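Progress report to the Balogun Fund, third quarter

Submitted by the Sirkdale Companion Animal Program

This report covers the work carried out between July and September under the grant for placing older cats and dogs in foster homes. It follows the headings requested in the award letter.

## Placements

The program placed 11 animals during the quarter, against a target of 8. Seven were cats and four were dogs, all of them over the age of nine. Two of the cats were placed together at the Breleck site, as they had come from the same household and did not eat well when kept apart. One dog was returned after a week when the foster home's landlord withdrew consent; a second home was found in September.

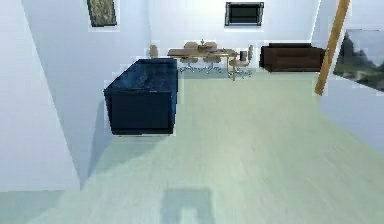

Breleck commented on the draft of this section that the placement figure should be read alongside the length of stay, and asked that short stays of under a month be listed separately from now on. The program agrees and will do so in the next report.

## Veterinary costs

Dental work remains the largest single expense. Senior animals are examined before placement, and most of the cats needed at least one extraction. The clinic's prices rose in July -- the first increase since the grant began -- and the budget line for medication is now 4 percent over plan. Savings on transport have covered the difference so far.
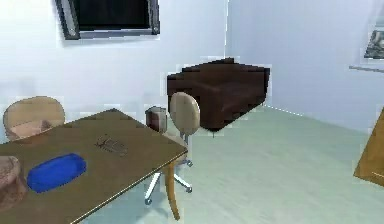
Kidney diets for three of the cats are charged to the same line. The supplier has agreed to hold its price through the winter, and the program does not expect to request a transfer between budget lines.

## Foster home support

Home visits were made to every new foster household within two weeks of placement. The Tuesday evening phone line received 40 calls, mainly on feeding, stairs and nighttime barking. Records of visits and calls have been moved to Unimeo, and the old paper forms are no longer in use.

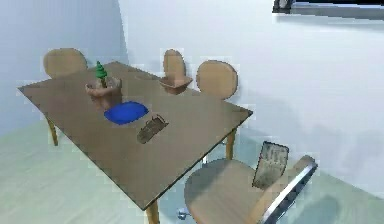 Will foster homes be able to adopt the animals they care for? Foster homes may apply after 60 days, and the program will continue to pay for any treatment begun before the adoption date.

## Next quarter

- Recruit foster homes without other pets, which remain in short supply
- Report short stays separately
- Complete the dental checks postponed from August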